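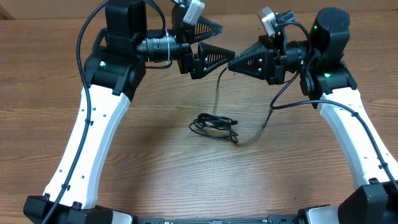
19 February 2022
Posted by Malathi Rodrigues

Right wrist camera drops out when the arms reach to the middle

Hi all, me again with Tristia, the two-arm build that lives on the long bench at the Undar workshop. I've been trying to get it to untangle a cable (a thin black one, which was maybe not my smartest choice for a first try) and I keep losing the right wrist camera. The left one has never missed a beat. The right one is fine while the arm is parked, fine while it lifts, and then somewhere on the way in toward the middle the picture freezes. A few seconds later the driver gives up and the whole program stops with it.

The part that's driving me nuts is that the arm itself doesn't care. The joints still answer, the lights on the housings stay green, and I can jog it home by hand from the keyboard. So I don't think it's arm power.

What I've tried so far:

Swapped the 2 camera plugs at the hub. Fault stayed with the right camera, so I'm letting the hub port off the hook.

Dropped the resolution on both cameras. It lasted longer, but I had also slowed the arms down for that run, so please don't read much into it. I should have changed one thing at a time, I know, I know.

Ran with the right arm parked and only the left one moving. No dropouts at all. I let it go through lunch and came back to 1,132 moves in the log and a perfectly good picture from both cameras!

Turned the right wrist by itself, slowly, all the way through its range. It froze 3 times, always near the same end of the turn.

That last one is what made me go look at the cable run again. On the left arm the cable is clipped up the edge of the white link and goes over the motor block in a big lazy loop. I did the right side later, on an evening when I wanted to go home, and I think I left it less slack above the elbow.

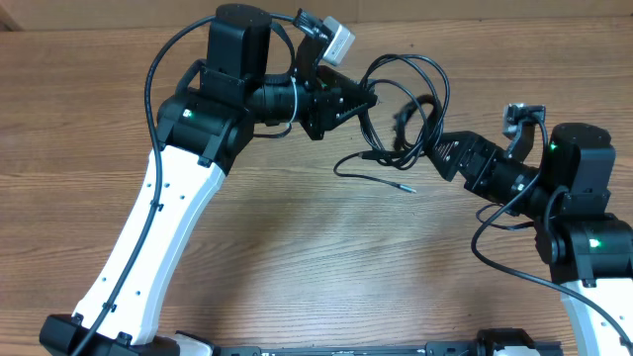 Both arms reached in to the middle, with the plug end of the practice cable down on the table.

Shobha Chacko had a look with me and thinks the connector on the back of the camera is getting tugged sideways. Muthu Rai says broken strand inside the cable, and wants me to wiggle it along its length with the picture up on the screen. I did that for the stretch between the elbow and the lower clip and got nothing. I haven't done the bit over the motor block yet — I want somebody else watching the screen while I do it.

Update, same evening: took off the top clip on the right arm, pulled some slack up from below and put the clip back on. Then I did the same slow wrist turn. One freeze in a whole lot of turns, and it came back without me touching anything. So, better! But not fixed, and I'm leaving this ticket open.

Next up is a new camera cable, a bit longer than the old one. If anyone has a spare in the drawer, could you leave it on the bench with my name on it? Also, has anyone got the driver to reconnect by itself when a camera goes missing? Karthikeyan Amin mentioned he had 2 versions of a script for that back in November, and I'd happily take either one.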